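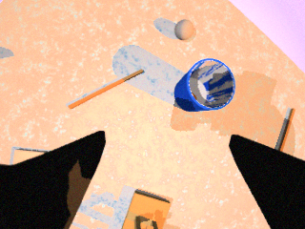
3.2 Preparation of the access copies

Banding in smooth tonal areas is the most frequent complaint about access copies made from larger masters, and it is poorly predicted by file size. Earlier work in our group (Mokoena and Pillay) compared encoders at a fixed quality setting. We instead held the size of each copy constant and let the quality setting float, which matches how a small archive with a storage quota works.

The master set consisted of 200 still images drawn from the Clurnitz collection. Each master was converted to a common color space, reduced to half its width and height, and encoded with both the Brolport and Hulten profiles. The Brolport profile applies a mild denoising filter before encoding; the Hulten profile does not. Chroma was stored at reduced resolution in both cases. Copies that missed the target size were encoded again with an adjusted quality setting, up to 3 times, and were then accepted as they stood.

3.3 Rating of tonal steps
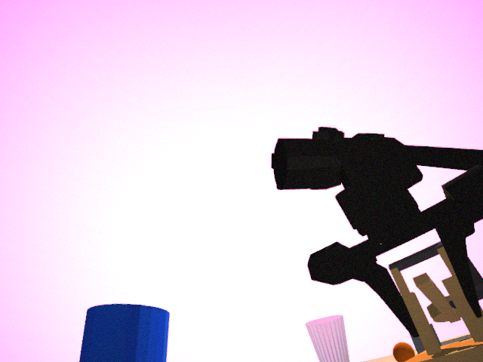 Visible steps were rated by 50 readers, who saw each pair of copies side by side on the same type of display and marked the one with the smoother background. Presentation order was random and ties were allowed. Light, slowly changing areas were rated separately from textured ones. The backdrop in Figure 2 belongs to the first group: it is nearly pure white through the center and shifts gradually to pale pink and light magenta toward the left side, with a fine grain that shows most in the pink areas. Grain of this kind acts as dither, and a filter that removes it can leave the shift exposed as separate bands.

Readers who chose the same side in all control pairs were dropped before analysis. Preferences were then fitted with a paired comparison model, with reader as a random effect and tonal group as a fixed effect. Textured areas showed no clear preference between the 2 profiles and are not discussed further. Results for the light areas are given in Section 4.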